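4.2 What clients say they want, and what they sign off

The Skikbridge portfolio holds 43 commissioned videos, most of them for small businesses that had never hired a videographer before. We asked each client to write a brief before the first meeting and then compared it with the version they approved. The results will surprise few people who have ever sat through an approval call.

Length was the first thing to go. Nearly every brief asked for something "short," a word that in our sample covered everything from a clip for the top of a home page to a full tour of a warehouse with the owner talking throughout. Clients who worked from a storyboard ended up closer to their stated length than those who sent a list of points to mention. The lists grew. One, from a flooring supplier in Widcombe, gained an item after the final edit had been delivered and paid for.

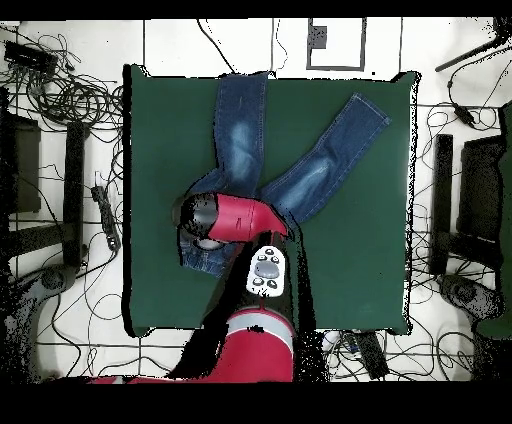 Figure 6. Jeans laid out on a green-covered table, with a red and black robot arm.

We coded all written feedback, 1,208 comments in total, using the scheme of Ó Briain with small changes. Golshifteh Jalali and the second author coded the full set separately and met to settle disagreements, which mostly concerned the comment "can it pop more." It was finally given a category to itself.

Comments about sound were rare in the first round and common in the last. We suspect that many clients watch early cuts with the volume off, at a desk, between other tasks. Music drew the strongest language of any topic. Lighting, on which the crews spent most of their setup time, drew almost none, and two clients praised the natural light in rooms with no windows.

The number of people approving a cut mattered more than the budget. Where a single person had the final say, projects closed after 2 rounds at the median. Where approval was shared, the median was 5, and the later rounds often restored material removed in the earlier ones. The Ruvgate interview series returned to its first cut, frame for frame, and was described in the closing email as "much better now."
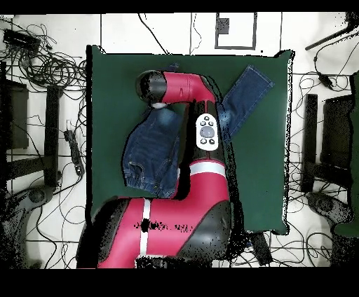 4.3 Limits of the sample

All of the clients came through one studio and most through word of mouth, so they may be more patient than average. We also have no record of phone calls, where a good deal of the franker feedback was delivered.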